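Onomance Short Course in Interior Lighting
Handout 6: Gloss, Veiling Reflections and Surface Contrast

1. Scope

Handout 5 treated all room surfaces as matte. That is good enough for walls and ceilings with flat paint. It fails for varnished, laminated, glazed or polished surfaces, where part of the light leaves in a preferred direction. This handout covers horizontal work surfaces only. Screens are covered in Handout 8.

2. Two components of reflection

Light that enters a surface layer, scatters and comes back out is diffuse. It carries the color of the material and looks much the same from all sides. Light that is turned back at the outer face of the coating is specular. It leaves at the mirror angle, and on a clear coating it carries the color of the lamp or window.

A coating can be clear and smooth, clear and rough, or pigmented. Roughness does not remove the specular part. It spreads it over a wider cone, so the bright patch grows larger and dimmer. A satin finish is therefore less distracting than a high gloss, but it can still wash out detail over a larger area.

Specular reflectance also rises with viewing angle. Looking straight down at a clear varnish, take 4 percent. At a shallow angle the value is several times higher, and the far end of a long table may act almost as a mirror.

3. Veiling luminance

For the diffuse part:

L = R x E / pi

where L is luminance in candelas per square meter, R is diffuse reflectance and E is illuminance in lux.

For the specular part on a smooth surface:

Lv = S x Ls

where S is specular reflectance at the viewing angle and Ls is the luminance of whatever lies in the mirror direction. Lv is added to every point of the surface inside the reflected image, light or dark. Contrast drops because the dark points gain proportionally more.

4. Worked example

The test room at Jovcombe has a varnished table with a striped inlay. Illuminance on the table is 216 lux. The light stripes have a diffuse reflectance of 15 percent, the dark stripes 2 percent. A shaded ceiling panel with a luminance of 139 candelas per square meter lies in the mirror direction. Use S = 0.04.

Light stripe, diffuse: 10.3
Dark stripe, diffuse: 1.4
Luminance ratio without veil: 7.5 to 1

Veil: 0.04 x 139 = 5.6

Light stripe, total: 15.9
Dark stripe, total: 6.9
Luminance ratio with veil: 2.3 to 1

The panel in this example is a dim source. A bare lamp or a sunlit window in the same position would leave no usable contrast inside its image.

5. Remedies

Move the source out of the mirror direction first. Side placement is usually enough for a single seated viewer. It is harder with a table used from all four sides – in that case change the finish, or raise the share of light that comes from walls and ceiling. Dimming the whole room does not help, as both components fall together and the ratio stays where it was.

Dark finishes need the most care. Their diffuse luminance is low, so a small veil is a large fraction of the total.
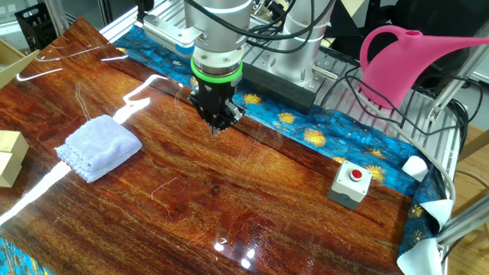
High-gloss finish with a reddish-brown wood-grain pattern
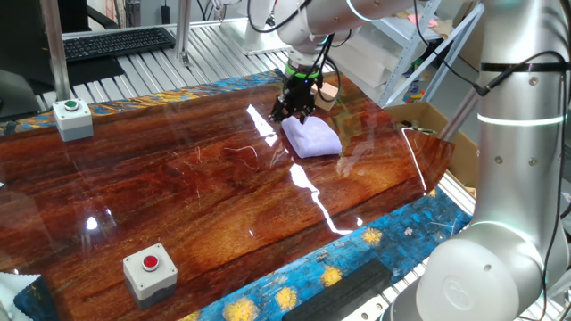 Marden, 28 March 2021

Exercises

a. Repeat the calculation in section 4 with S = 0.08. State the new ratio to one decimal place.

b. Find the value of Ls at which the ratio in section 4 falls to 3 to 1.

c. Sketch the mirror direction for a viewer seated at the short end of the Jovcombe table. Mark the ceiling zone that should hold no luminaires.

Answers go in the Bustos workbook, part C. Keep units on every line of working. Handout 7, on matte textiles and floor coverings, will be issued in June.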